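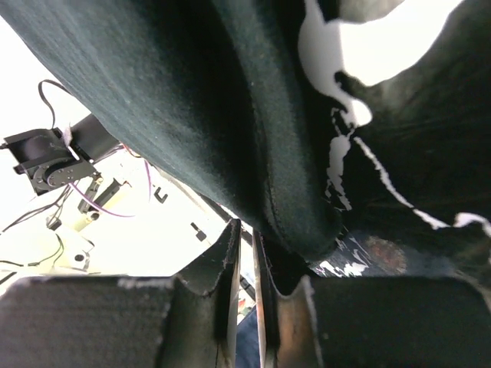
Skusier recipe box support
Ticket: Dallska slow-roast duck legs, skin soft and sauce split
Status: closed
Opened: March 2024

Reported problem

Customer cooked the Dallska duck legs from the two-person box. Meat was tender but the skin came out pale and rubbery. The plum sauce separated into a layer of fat with thin liquid under it. Customer has made this dish before, in December, with no trouble. Wants to know if the recipe card has changed.

Details from customer

Oven: Mudgway built-in, fan setting
Dish: deep ceramic casserole with lid
Time in oven: 90 minutes, lid on throughout
Duck was defrosted in the fridge overnight and went into the dish straight from the packet
Sauce: poured over the duck at the start, then boiled hard in a pan at the end to thicken it

First reply

The card has changed. The old one used an open roasting tin. The new one uses a lidded dish for the first part, and the instruction to take the lid off is on the back, under the photo of the cabbage. It is easy to miss and we have passed that on.

Please try the following with the second pack:

Dry the legs well with kitchen paper and salt the skin. Leave them uncovered in the fridge for a few hours if there is time.
Keep the sauce back. Put only the stock and the sliced onion in the bottom of the dish, and keep the level below the skin.
Cook with the lid on as before, then take it off and turn the oven up for the last part until the skin has browned.

Customer update 1

Skin much better on one leg, still soft on the other. Sauce split again. The soft one was at the back of the oven on the left. Asked if the Jokel stock pot could be the cause of the split, as the box used to come with a different one.

Second reply

We don't think it is the stock. The older one was thicker, so it hid the fat better, but the amount of fat coming off the duck is the same. Pour the cooking juices into a jug and let them stand until the fat rises. Spoon it off (keep it for potatoes), then warm the juices gently and stir in the plum sauce a little at a time. Do not let it boil once the plum sauce is in. If it does split, take it off the heat and whisk in a spoonful of cold water.

On the uneven skin: turn the dish round when you take the lid off. Can you also tell us what temperature the oven was on at the end?

Customer update 2

It was at 260, which is as high as it goes. Card says 220 but the customer thought hotter would be quicker. The edges of the onions burnt.

Third reply

220 is enough. At the higher setting the onions catch before the skin has had time to render. Allow almost 4 extra minutes per leg if they are large ones.

Customer update 3

Cooked again at 220 with the dish turned. Both legs crisp. Sauce stayed together. Some of the leftover meat went into a noodle soup the next day and that was fine too.

Resolution

Lid instruction missed on new card, liquid level too high, sauce boiled after adding plum. Credit given for first pack. Card wording sent to the recipe team, no date yet for a reprint.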